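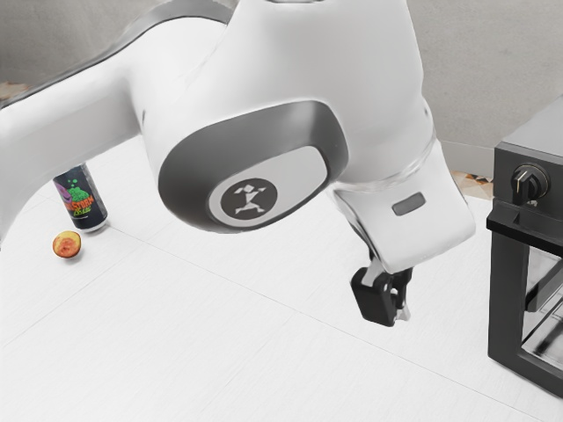 Demetrius Ferreira wrote in to ask why I keep going on about clear worktops when, as he put it, the whole point of having an arm in the kitchen is that it tidies up for you, and if he has to tidy before it tidies then he may as well do the job himself and save the electricity.

Well, Demetrius, I do take the point, and I laughed over it at breakfast. But I've been helping people settle these things into their kitchens for a good while now, first with the evening group at Clerkside and then through this page, and the homes where it goes well are nearly always the ones with a few house rules on the inside of a cupboard door. So I have gathered mine up again, with a few changes from the last time I put them out in December. Take what suits your kitchen and leave the rest.

Mark out the reach first

Before anything else, find out how far the arm can go when it is stretched right out, and put a bit of low-tack tape down on the worktop at that distance. Add a hand's width for luck. Anything that lives inside the tape is fair game for being knocked, and that includes your elbow, the cat and the post. I used to do this with chalk, which comes off on your sleeves (and then on the cat).

Don't forget the elbow of the arm itself. We all watch the fingers, as that's where the interesting part goes on, and meanwhile the long section behind is swinging over the other half of the table.

Keep drinks out of the way

Opened drinks don't belong inside the tape. I know it is a nuisance, and I know you're only popping to the door. Sealed cans and whole fruit are kinder things to practise with, and if a peach gets squeezed you can still eat it, or make a crumble if it's been squeezed very badly. When you're teaching a new pick, put out one or two things at a time with a good gap around them, and build up to a busier table over the week.

Start slow, and I do mean slow

Every arm I have dealt with has some sort of speed setting. Put it at the lowest and leave it there for the first fortnight, however dull you find it. After that go up a little at a time, and drop back down whenever you change the job or move the furniture. A reader in Castellanos sent me a lovely long letter about a sugar bowl that I won't repeat in full, but she moved the kettle one morning and left the speed where it was, and I think you can guess.

Look after the fingers

Wipe the finger pads with a barely damp cloth at the end of the day, with the power off at the wall and the arm at rest. Jam is the worst, then flour, which gets into everything. Check for nicks while you're there. If your make has polished parts around the gripper, use a soft dry cloth on those and keep the scouring pads well away, and do go by the maker's booklet over anything I tell you.

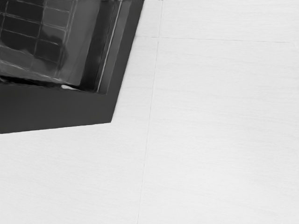
Treat ovens and hobs as a separate matter

My own rule is that the arm doesn't work beside anything that has been switched on in the last half hour. A toaster oven on the same table should be unplugged during practice, with its door shut and nothing balanced on the lid. Once you are confident you may feel differently, but please have a grown-up standing by who knows where the stop button is. Everybody in the house should know that, including visitors who stay longer than a cup of tea.

Write things down

A cheap notebook does very well. I put down the job, the speed and anything that went amiss, and mine has 479 entries in it, a fair few of them just saying "spoon again". It helps no end when you are trying to remember which change started the trouble.
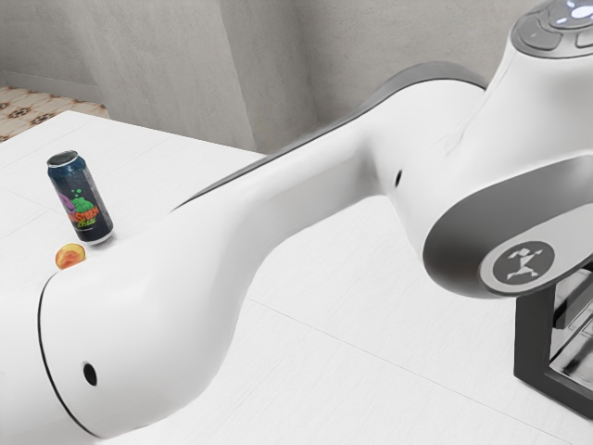
My last tip is the one I'm fussiest about, and it concerns where you stand. Pick your spot before you press go, outside the tape and with a clear view of the far side of the table. A white arm over a white table is hard on the eyes, and the long link can run almost the whole way across with the joints blending into the top, so it's the bright little things like the can and the round orange-yellow one beside it that you notice first. Train yourself to look for the arm's darker bits, the grey cap or the trim along the back, and follow those. If you lose track of it, stop it and have a look. You can always start again, and the washing-up will wait.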